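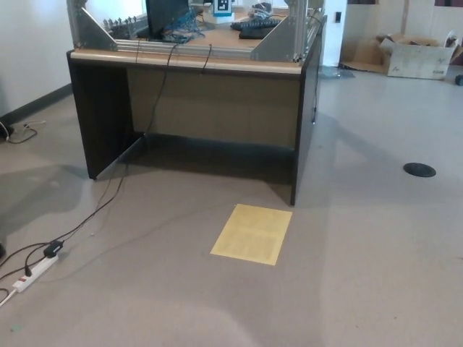 Cords leave a desk in more ways than I expected when I started this survey, and I ended up needing names for them before I could count anything. My first try was just "tidy" and "messy," and it fell apart within an hour at Estwood, where I kept meeting desks that were both. So I switched to asking one question of each cord: by what path does it get from the desktop down toward the floor? The desk in Figure 2 is the one I use to teach the scheme to new coders, and it's a good one, with three answers on a single piece of furniture. The long black cable that drops from the front edge and runs down across the tan modesty panel is what I call a *panel drop*. The shorter black cord hanging next to it is a *loop*, and the one running down the outer face of the right side panel is a *side run*. The blue cables draped over the front rail got their own code, *drape*, after a lot of back and forth (more on that below).

### 3.2 The coding scheme in practice

We coded 95 desks across two office sites, Pustar and Estwood, and logged 1,689 cords. A cord counted if I could follow at least one hand's width of it with my eyes from a standing position. That sounds sloppy, I know! But I tried crawling under desks on the first morning and found that I was coding a completely different world down there, one that the people who work in these rooms almost never look at. My interest is in the clutter people walk past every day, so standing height it was.

Each cord got exactly one exit code:

- **Panel drop:** leaves over the front or back edge and runs down the face of the modesty panel, touching it or nearly so.
- **Side run:** goes down the outside of either side panel.
- **Loop:** hangs below the desktop and turns back up, or hangs free with its far end out of sight.
- **Drape:** lies over a rail, shelf, lip or other raised thing on the desktop before it goes anywhere else.
- **Through:** uses a grommet or a slot made for the job.

A second code covered what happens at the bottom. If a cord reached the floor and kept going along it, I marked it as a *floor run*. Of the cords we logged, 453 were floor runs, and these are the ones the rest of this paper cares about most, as they're the ones that get stepped on, rolled over by chairs and sucked at by vacuum cleaners. In Figure 2 it's the panel drop that turns into a floor run, continuing over the gray carpet to a spot near a white power strip. I coded it as one cord with two codes. One of our coders wanted to call it two cords, and I can see why (the part on the carpet feels like a separate thing once you've nearly tripped on one), but splitting them would have made the totals a mess.

### 3.3 Trouble with the drape code

The drape code gave us more arguments than the other four put together. My early notes lumped drapes in with panel drops, on the theory that both come over the front. Then we got to desks with stuff built up on top of them, like risers, shelves and metal rails, and the lumping stopped making sense. A cable hanging over a rail is being held up by something. Move that something and the cable moves too. A panel drop depends on the desk alone.

There's also the question of tangles. When several cables of one color lie in a heap, as the blue ones do beside the monitor in Figure 2, where does one stop and the next begin? I went through three rules for this. The first was to trace every cable by hand, which took forever and annoyed whoever was trying to work. The second was to count a tangle as a single cord, which made some of the busiest desks come out looking calm. The rule we kept was to count the separate strands at whatever point they cross the edge or rail, and to leave the heap itself alone. If two coders disagreed at the crossing point, the lower count went in the log. I'd guess this makes our drape totals a little low, and I'm fine with that.

### 3.4 What the desk itself does

Most of the desks at Pustar were panel-sided pieces from the Olbridge line, with a modesty panel set back between two solid ends. The Estwood desks were more of a mix, and plenty of them had plain metal legs. I hadn't planned to look at desk shape at all. It crept in when I noticed how often I was writing the same thing in the margins of the Pustar sheets: a cord over the front, down the panel, out on the carpet. A solid end panel gives a cord no easy way sideways, so it goes over or around. With open legs, people zip-tie cords to the legs, and the cords mostly stay there.

The modesty panel matters too, in a way I find kind of funny. It was put there to hide things, and from the sitting side I'm sure it does. Walk around to the other side and it makes a nice pale backdrop for whatever black cable happens to be hanging in front of it. Several people at Pustar told me they'd never seen that side of their own desk.

I did ask about cable trays. Pustar had bought 100 of the clip-on kind from Chu in September, before our visits, and a good number were still in their boxes under the printer table. The folks who had put theirs up liked them. The ones who hadn't said, pretty much to a person, that they were waiting until they finished moving things around. I never met anyone who had finished moving things around.

### 3.5 Agreement between coders

Two of us coded each desk separately and then compared sheets over coffee. Side runs and throughs were easy, and we hardly ever split on them. Loops were harder. A loop with its end hidden can be a panel drop that hasn't got there yet, and if the light under the desktop is poor you're mostly guessing. We started carrying a small flashlight at Estwood, which helped, and then went back and redid the loops at Pustar with it so the two sites would match. Keyboard cords were left out whenever we couldn't see where they went, and wireless gear was left out for obvious reasons.

Disagreements that lasted past the coffee were settled by going back to the desk together. In a few cases the cord had been moved by then. Those stayed in the log under the first coder's mark, with a small *m* next to them, and they're included in the site totals in Section 4.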